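Workshop tips from the Pimbridge robotics club, bookshelf project

Our juniors have been at the two-armed bookshelf job since the start of term, and by November we'd collected such a pile of sticky notes on the workshop fridge that Marama Quinlan asked me to write them up properly before they all fell down behind it. Most of these were learned by getting it wrong first, so please don't feel bad if you recognise yourself in one or two!

### Start with the big book

It sounds backwards, I know, and every new student reaches for the little paperbacks because they look easier. A big hardcover gives you stiff edges to close on, though, and a paperback will bend on you if you come in a whisker too far. Take hold from opposite sides, near the corners, and have one person call the moves for both arms. Tilting it on the way up is fine, so long as both sides keep pace with each other. 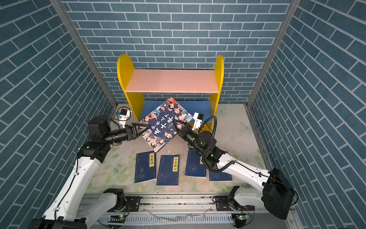 ### Make room before you lift

Cheng-en Poon has this written on the back of her glove, more or less. Decide where the book is going and check the path to it, including whatever the elbow is going to sweep over while you're busy watching the fingers. The rounded ends of the shelf are the usual thing to catch, and yellow paint does come off on everything. A dab of Willus enamel will touch up the chips, but leave it overnight.

- Big book flat on the pink shelf, well over to one side.
- Smaller ones go down below, in the blue part.
- Open the fingers fully and back straight out before you swing away.

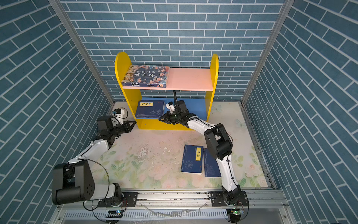
*The big history book up top, one blue book below, and the gripper open beside it.*

### Keep your cables happy

A cable needs enough slack for the wrist to turn right round, and not so much that it drags over the books. We clip ours along the white links and leave a loop near the wrist. Peter Baláž likes a bigger loop than I do, and we've agreed to disagree. Give the rail a wipe while you're down there too, with a dry paintbrush, as crumbs and bits of grit seem to breed on it. The same brush does the floor mat.

### Line up both sides before closing

For a thin book lying flat, bring the two grippers down to the same height, one at the left edge and one at the right, and stop there. Have a good look from the front, then another from the side. If the book is sitting a bit crooked, turn your grippers to suit the book and don't go shoving it straight, or you'll scuff the cover. 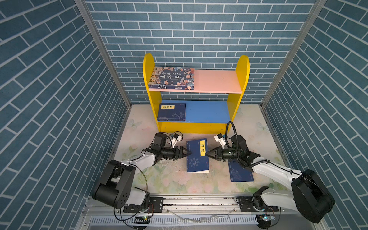 Pimbridge Workshop Notes, no. 13

Shona Te Moana's group close in two goes: a gentle touch first, then a pause, then the proper squeeze. It's slower, but they drop far fewer than the rest of us, so I've pinched the idea for my lot as well.

### Odds and ends

Write the settings in the club book before you change them. Pencil, please. Rochelle Ashby keeps the spare hex keys in the Stubbs biscuit tin, and they do need to go back in it.

If you're bringing your own books for the Clenport open day, cover them in clear contact first and put your name inside the front.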